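Date: Thursday, December 31, 2020
Subject: Re: Tindberg thermostat dropping off wifi, is the Rorkton adapter the fix?

> I finally got a reply from Tindberg support. They say the thermostat
> keeps going offline because it isn't getting steady power, and that I
> should add the Rorkton power adapter at the furnace. They also said
> the new firmware is much better with mesh routers. Has anyone here
> put one in? It's 40 dollars, so I'd like to hear it works before I
> order. My setup is five wires at the wall, C included, gas furnace,
> mesh router with two extra nodes.

I'd hold on to the 40 dollars for now.

You say you have five wires and one of them is C. If that C wire is really landed on the C terminal at the furnace board, the adapter has nothing to add. It exists for houses with four wires and no common. Support suggests it to everyone, as far as I can tell from the archives of this list, and I've yet to read a post from a person with a working C wire who said it changed anything.

Before ordering, pull the furnace panel (breaker off first) and see whether the C wire is connected at that end. Plenty of installers hook it up at the wall and leave the other end curled up in the bundle. If it's connected, put a meter on R and C at the thermostat. You want something in the mid twenties, AC. Mine reads steady and the thing still fell off the network all through April, so I don't buy the power story as the answer to every complaint.

As for the firmware being "much better with mesh" – better than what? The release notes say "connectivity improvements" and they said the same the time before. I'd want to see somebody's log.

What did help here was giving the thermostat its own 2.4 GHz network name and turning off band steering for it. I also gave it a reserved address. It went 90 days without a drop after that. I changed both things on the same evening, so I can't tell you which one did it, and I won't pretend to. The Nguyen plugs I have on the same network never dropped before or after.

One more thing on the Rultton hub, since it came up in the other thread. It only passes along what the Tindberg cloud tells it. If the thermostat is offline, the hub is blind too. I don't see how adding it could fix anything, whatever the store page says.

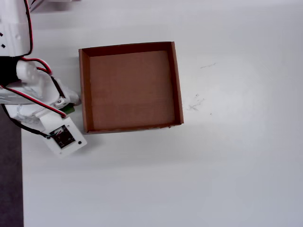
Open box on the white table, with the arm at left

If you do the meter test, please post the numbers, along with the router model and whether the drops come at a regular time of day. Mine came every 6 hours, close enough to the router's lease renewal that I got suspicious, but I never proved it.

And check the return policy before you buy the adapter. The one I looked at had a restocking fee on anything that had been wired in.

> Also is it safe to leave the old one on the wall as a backup?

Not wired in parallel, no. Two thermostats on the same wires can both call for heat, or one for heat and one for cooling. Keep the old one in a drawer.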